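# About Lerkcombe Kitchen School

We teach home cooking to adults in small evening and daytime classes.
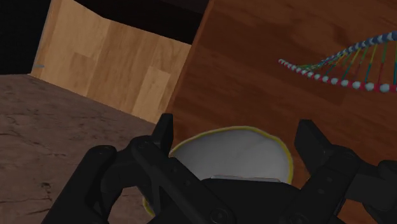
The school was started by Genalyn Sison, who still takes the bread and soup courses herself. Each term runs for ten weeks from March, with a shorter one in autumn. We have 20 places per class and 154 people on the current register.

You don't need any experience. Ingredients are included in the fee, but please bring an apron and a box with a lid. Tell us about allergies when you book.

Gift vouchers are sold at the Villanueva Road office.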